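**Birkow opens its gripper comparison bench to outside teams**

October 5, 2018 — Birkow is happy to say that its simulated test bench, the one our own engineers have leaned on all year to compare grippers before anything gets bolted to an arm, is now open to teams from outside the company. The first round sets two grippers, the Drudo and the Medrano, against the same 17 picking tasks, with 200 tries at each task for each gripper.

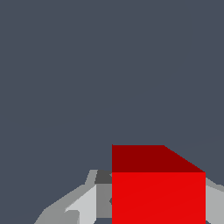

Choosing a gripper is slow work, and we have a lot of sympathy for anyone in the middle of it. Small differences in finger shape or closing speed can take weeks to show up on a real cell, and by then the purchase order has usually gone out. The bench keeps things plain on purpose, with flat gray shapes for the gripper, a bright red cube to work with and a bare slate background, so a run loads quickly and two controllers can be compared over lunch.

"We wanted people to spend their time on the grasp and leave the scenery alone," said Tipene Goodwin, who leads the bench work at Birkow. "And we would dearly love to hear where it falls short — please write to us!"

Teams may bring their own controller or start from ours. Requests for access go to Edgars Lill at the Birkow press desk.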